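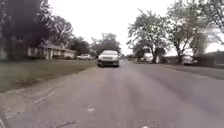 Street works update, and sorry its a short one, typing this between meetings. The resurfacing money came through for Perron Drive and the blocks off it. Finally. The plan is gravel shoulders first, asphalt after. Where the lawn just gives way to dirt and stones, with no curb to speak of, the crew will grade it and pack new gravel so rain runs off the road properly. They'll also seal the cracks in the asphalt before anything goes on top. Start is June, weather allowing.

What we need from you: cars off the road on work days, 8 a.m. to 5 p.m. Driveway or a side street, either is fine. Basketball hoops, trailers, trash cans – please pull them back onto your own grass the night before. If you've got sprinkler heads near the edge, flag them. Any stick with a bright rag on it will do. Jocelyn Hawthorne has a bag of proper flags if you want them, knock any evening.

Broken concrete at the edge of the road is a seperate item. It was left out of the first quote and Algirdas Jaunzems went back and got it added, so thank you Algirdas. About 200 feet of it to come out in total. Old slabs get hauled away, new ones poured, then stay off them for a few days. Bikes too. 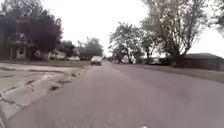

Cracked concrete along the road edge, on the list for replacement.

Speed. Same complaint as last year, same answers mostly. We asked for humps and were told to do a traffic count first, so a counter is going in for a week. Drive like you normally do, please don't circle the block to bump up the numbers (you know who you are).
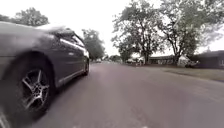
Walking on the road is the other half of this. Lots of us do it, with strollers, with dogs, with Dwight Fehr's enormous wheelbarrow. When the grass comes right down to the asphalt and a car goes by close, the lawn is the only place to step. So if you're mowing, keep that last strip short and clear of hoses and edging stakes. Drivers – slow down and swing wide when there's someone on foot. Walkers, face the traffic. Kianoush Mazandarani is collecting names for a sidewalk petition, 100 signatures needed before it gets looked at. Sheet is on his porch at 278, pen on a string.

Trees. Low limbs over the road have to be trimmed before the paving trucks come through. Anything on your side of the line is yours to cut. Amparo Urrego has a pole saw to lend. Leave branches in a pile by the road, cut ends facing out, pickup is the Sunday after.
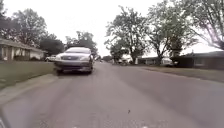 Parking during the work, since everybody asks. Street parking is ok evenings and overnight, just not with your wheels on fresh gravel. Guests can use the lot behind Ororholm Hall. Deliveries will still get through but may be slow.

Questions to Jocelyn or drop a note in the box at the hall. Next update when we have the counter dates.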